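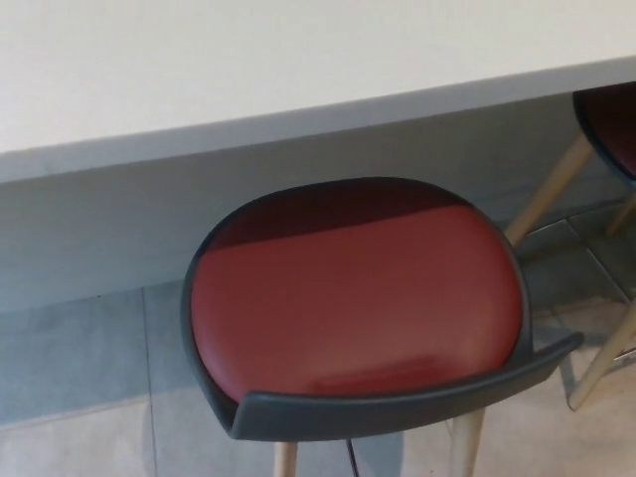
The bench, white top, front edge and panel.

April, 7.40 a.m., kettle on

Glaze book, continued from the page with the coffee ring.

Unloaded the Orton-side kiln first thing. Peak was meant to be cone 6 and the witness cones say cone 6 on the bottom shelf, a lazy cone 6 in the middle, and on the top shelf something I would call cone 5 if I were feeling generous. The controller, of course, is entirely satisfied with itself. It reported a textbook firing and shut off at 2 minutes past four, having been wrong in the same direction for a month.

The grey satin (Dustance base, batch 58) came out as follows.

Bottom shelf: good. Buttery, breaks brown over the throwing rings, no pinholes. This is the colour we told the café they were getting.

Middle shelf: also good if you don't put it beside the bottom shelf. I put it beside the bottom shelf.

Top shelf: dry, chalky, faintly mauve. Feels like a blackboard. There are people who would pay extra for this but none of them has ordered mugs from us.

So the question for the week is whether batch 58 is a touchy glaze or whether the kiln has a cold head. I suspect both, which is the least useful answer and therefore probably correct.

8.30

Pulled the recipe card. Whoever last copied it out wrote the silica as a figure that could be a 1 or a 7, depending on your mood. I have been reading it as a 1. The old card, the one with the glaze thumbprint across the feldspar line, says 1 as well, in a different hand, so that's either confirmation or the same mistake made twice. Rewrote the card in block capitals. Please keep it out of the splash zone. It lived there for years and look at it.

Also found the jar of Lustent frit with the lid resting on top instead of screwed on. It had caked. Put it through the 80 mesh and most of it came back, but I wouldn't use it for anything with a customer's name on it. Marked it TEST ONLY. The previous TEST ONLY jar is now simply called the white one, so I've underlined this twice.

9.45

Mixed a 700 gram test of batch 58, dry weight, water added by eye and then corrected by hydrometer, as is traditional. Too thin first go. Let it settle over morning tea and poured off the top. Dips nicely now: counted to three, smooth coat, hardly any drips at the foot.

Split it into four yoghurt tubs:

A — straight, as per card
B — a bit more calcium borate frit
C — the same again and a pinch of bentonite, because the stuff sets like a footpath if you leave it overnight
D — A, but with the caked Lustent, for curiosity

Labelled the tubs on the sides and not on the lids. We all know why. For newer people: lids travel.

Tiles are from the speckled clay, bisqued last week, extruded L-shapes with a hole in the top. Iron oxide numbers on the back. I have wiped the feet. If any of these end up welded to a shelf it's the glaze's doing and I won't be taking questions.

11.15

Phone call from the café about the mugs. They'd like to know if the grey could be "warmer but also more grey." Said I would look into it. I have looked into it.

They also asked whether the handles could be bigger without the mug being bigger. This one is possible. Pulled half a dozen handles on the fatter side and stuck them on leather-hard cylinders from the damp cupboard. Two fingers now go in comfortably. My knuckle no longer touches the wall, so coffee-related swearing should fall across the whole region.

1.20 p.m.

Back to the cold head. Took the lid reading with the handheld pyrometer during the preheat on the little kiln, just to have something to compare, and the top section lags there too, though less. On the big one the top element looks tired: the coils have slumped in the groove for a hand's width near the peephole and there's a rough patch that looks like a splash of something green. I know of one green we fire in that kiln. We've had the talk about runny copper on the top shelf before.

Measured resistance with everything unplugged. The top pair reads high against the others. An element at 91 per cent of its proper output doesn't sound like much until you ask it to do the last hour of cone 6. Ordered a set through Tanabe, who as usual have the middle elements in stock and will "look out the back" for the tops. We've had three kilns' worth of middle elements in the drawer since I started here. If anyone invents a kiln that's all middle, we're set.

For now: load heavy at the bottom, open at the top, and put the 10 minute hold back in the program. I took it out in summer to save power. The mauve shelf is what I saved.

3 p.m.

Loaded. Tiles A to D on all three shelves, one set each, with a cone pack beside every set. That way, if the top shelf is dull again, I'll know whether the extra frit drags it into line or merely makes the bottom shelf run. The fat-handled mugs aren't in, they're still damp and I've learned that lesson with a dustpan.

New kiln wash on the middle shelf, two coats, thinner than the last lot, which flaked into a casserole.

Checked the vent hose. It had come off the wall end again and was ventilating the back of the shelving. Clamped it with a proper clamp. The old cable tie is in the drawer with the middle elements.

Start time 3.25, slow to 600, then medium. Should be at the hold late this evening. I'll read the controller from the doorway on my way past and I'll believe it when I see the cones.

To do

Glaze buckets need sieving, tenmoku worst of all.
Reclaim bin is full and has started to smell of pond.
Order cones, self-supporting, 5, 6 and 7.
Ring the café back with two greys, and don't send three.
Unload after lunch tomorrow, under 100 degrees, gloves. This means me.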